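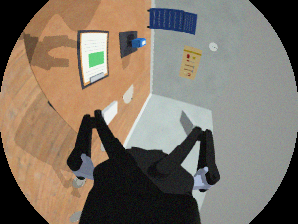
Week four is where we stop steering the arm by hand and start asking what the arm can know from its own wrist. I have been teaching some version of this session for a good while now, and it is still the one I look forward to, mostly for the moment when people see how little the wrist view looks like the tidy room they built in the scene editor in October. Take the simulated room we'll use for Lab 4. You know that the wall is flat and the corner is straight, but through the wide lens the framed sign with the green rectangle comes out tilted and lopsided, and its upper right corner leans over toward the line where the wood meets the gray wall. If your code expects four square corners, it will be unhappy with you, and I would like you to find that out early in the afternoon with a cup of tea nearby and not at midnight before the hand-in.

Home / Syllabus / Week 3 / Week 4 / Lab sheets / Forum

WEEK 4: SEEING FROM THE WRIST

Reading before class: chapter on lens models in the course reader, up to the part on calibration. Skip the long proof if you like (I usually do on a first reading, and come back to it with a pencil).

1. Why the lens is so wide

A narrow lens gives you nice straight lines and a very small piece of the world. Once the fingers get close to the thing you want to pick up, a narrow view loses nearly everything else. The wide lens keeps both fingers in sight and a good deal of the room besides, and we pay for that with bending toward the rim. Near the middle the bending is mild, so plan your final approach to keep the target there whenever you can.

2. Undoing the bend

Zallen, our simulator, will give you the lens settings in a small text file. Please read them from the file and don't type them in by hand! Last year one pair typed 277 where the file said 116, and they spent a whole lab, poor things, hunting for a bug in code that was perfectly fine.

You have two choices. You can straighten the whole view first and then look for your target, or you can find the target in the bent view and straighten only the few points you need. The first is easier to debug and the second is faster. Try the first one first, and keep a copy of it when you move on, so you have something to compare with when the numbers stop making sense.

3. Lab task

Work in pairs. Load the room called Cantero and start with the gripper open. Your program should:

- find the corners of the framed sign
- straighten those points using the lens file
- report the direction from the wrist to the middle of the sign
- do the same again after turning the wrist by 30 degrees

No touching anything yet, please. Grasping comes next week, and Uriel Valdebenito will be with us for that one, so save your questions about finger pads for him.

4. What to hand in

Your code, one page of notes, and a plot of your error against distance from the center of the view. I read the notes first and I read them slowly. A page that says "this went wrong and we think it was the corner finder" makes me much happier than a perfect plot with nothing beside it.

If you're stuck, post on the forum before you write to me, as someone else is very likely stuck on the same line. I look in most evenings until 9:00.

Zdenka Kovačević

4 comments | Shared 11 times

Contact the course office | © Clokon Robotics Course | Back to top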